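Reading time: 2 min

The Drurkovent open day runs once a year, in June, and covers the whole of the old laundry building in Dristmont. We went in by the side gate at ten in the morning, when the yard was still fairly quiet. Entry is free but you need a ticket, and they had given out 836 of them.

The ground floor belongs to Vosen, who wash and sort used clothing. Visitors follow a painted line past the washers and up a short ramp to the folding room. Shirts are most of the work up there. Each one is pulled out to its full length before any fold is made.

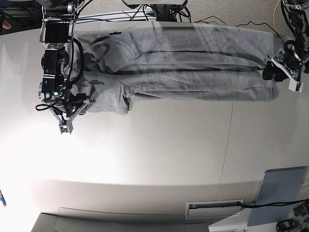
The room is smaller than I expected and has a low ceiling. A board by the door sets out the method: spread, smooth, fold the sides, fold the length. A stack should hold 100 shirts, and anything with a hole or a pulled seam goes back down the ramp.

Upstairs is sorted by fabric. Cotton and cotton mixes go to the front of the building, wool to the back, and there is a rail for odd items that will be cut up for cloths.
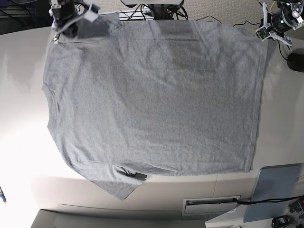
Do the shirts have to be perfectly flat before folding?

Small wrinkles are left alone, but the hem and the sleeves need to be straight, or the finished shirt comes out wider at one end.

We had a go at this ourselves at a side table. My first attempt was lopsided — I had skipped the smoothing — and the second would have passed. Thick cloth is harder than thin, as the layers slide about when you try to turn the last one over.

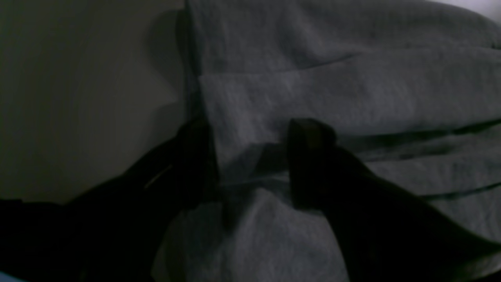

After the folding room the line takes you down the back stairs to the Bakilana shop, where the sorted stock is sold by weight. It was busy by then. I bought two jumpers and a pillowcase and paid at the hatch, which took cards only.

Tea was in the loading bay, with benches for 70 people and a good deal of noise from the compressor next door.

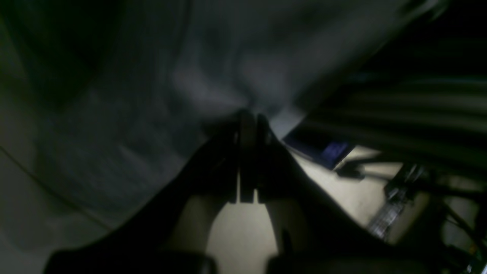

Sorting is the slow part of the whole business. A shirt that has been folded stacks in seconds, but one that arrives crumpled has to be opened out and looked over first. Grey cloth bunched up on itself goes from pale to charcoal in the folds, and a stain could sit in there without being noticed. Vosen check both sides for that reason.

The last tour goes at three. Parking is on the road behind the building, and the bus from Dristmont station stops at the gate.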